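Search list archives Search Advanced

[Billcombe-Intl] Re: Iltine border talks, what did people make of it?

From: Teodoro Evangelista
Date: February 2021

Pearce wrote:
> I read the joint statement twice and I can't find anything in it.
> "Frank and useful exchange" is what they said last time too. Does
> anyone here think the Iltine side gave up a single thing? And why
> is the ferry crossing in there at all? I thought this was about
> the river line.

Oh, I think there's a lot in it! I had the opposite reaction to yours, and I've been boring my family with it since breakfast.

Look at paragraph 4. The last statement talked about "the disputed stretch" and left it at that. This one says "the stretch below Tandeck," and both foreign ministries signed off on the same place name in both languages. For years Iltine's people wouldn't put that name on paper, and now it's in there twice. I read it out loud to be sure.

The ferry is my favorite part. You're right that it has nothing to do with where the line goes, but it has everything to do with the people living along it. Before the crossing closed it carried some 3,000 passengers a month (school kids, market sellers, folks with a grandmother on the other bank), and the new permits will cover 750 of them to start. Small, yes. But the permits are issued jointly, with two stamps on one piece of paper, and I can't remember the last time those two governments shared a form.

Where I agree with you is on the patrols. The statement says both sides will "review posture," and that could mean anything. The old agreement had a cap of 3,290 personnel and I was hoping to see that number again. It's missing, and neither spokesperson would take a question on it. I'd love to hear from anyone who watched the whole press conference, as my stream dropped right when the Iltine minister got going.

Also, has anybody got a decent translation of the annex? The one going around uses "withdraw" and "pull back" for the same verb, and I have a hunch the original is softer than either. I can manage the first page with a dictionary but the legal bits are beyond me.

Great question, Pearce, keep them coming. I'll dig out my notes on the earlier round and send them to the list tonight.

Teodoro
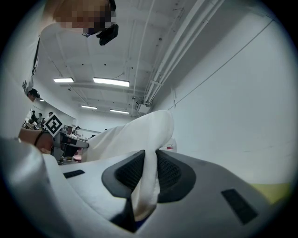 White cloth, held at the fold

Last updated: February
Contact the list owner | Copyright Billcombe International Affairs List | Back to top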